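The Presthorpe Housing Trust has revised its guidance on storage in shared accommodation, and the section on bins, tubs and baskets deserves more attention than it has received. The section runs to a single page. It recommends that every shared room be supplied with open containers, that lids be removed from those already in use, and that no container be stacked on another. The Trust adopted these points after a review of 102 shared rooms at its Trallach and Prilby sites. In the opinion of this writer, the first and third are sound, and the second is only partly so.

The case for the open container is a practical one. Residents put things away when doing so takes a single motion. A lid adds a second motion, and a stack adds several more. At Trallach, where the lids were taken away in June, residents returned shared items to their places more often than before, and staff spent less of Saturday morning collecting them from floors and windowsills. The cost of the change was 25 cents per room, which covered the new labels.

It should also be said that a rounded rim is kinder to the hands than a folded edge. The older square crates at Prilby had sharp corners, and complaints about them appear in the site log over several years. Replacement was slow, as it often is when an item is inexpensive and belongs to a room that many people use.

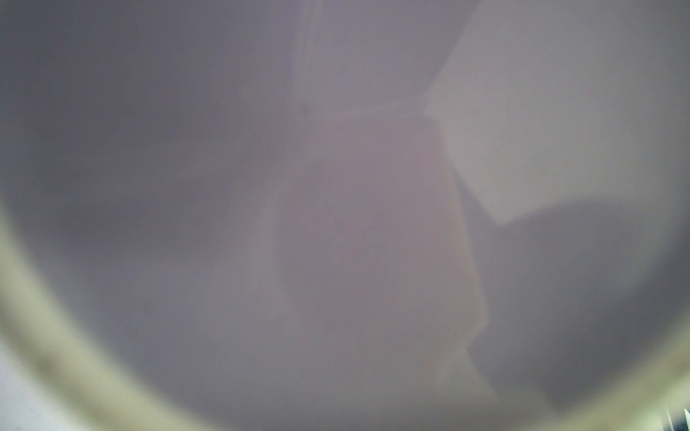 How large should an open container in a shared room be?

A depth of 40 centimeters is the most the Trust should allow. Beyond that, small items sink beneath large ones, residents stop reaching for them, and duplicates are bought. Two shallow containers serve a room better than one deep one, even where floor space is limited.

The guidance is weaker on the matter of lids. Dust is a real concern in rooms near the Trallach boiler house, and bed linen kept for occasional guests should be covered. A general rule against lids treats linen in the same way as board games and extension cords. The Liao Building, which was not part of the review, has long used covered boxes for linen and open tubs for everything else. Its arrangement could be adopted elsewhere at little expense.

The Trust's order for the coming year provides for 2,536 containers across all sites. Before it is placed, the purchasing office should ask each site how many of these will hold linen and should order lids for that number. It should also confirm that the labels can be removed without leaving adhesive behind, a point on which the present guidance is silent.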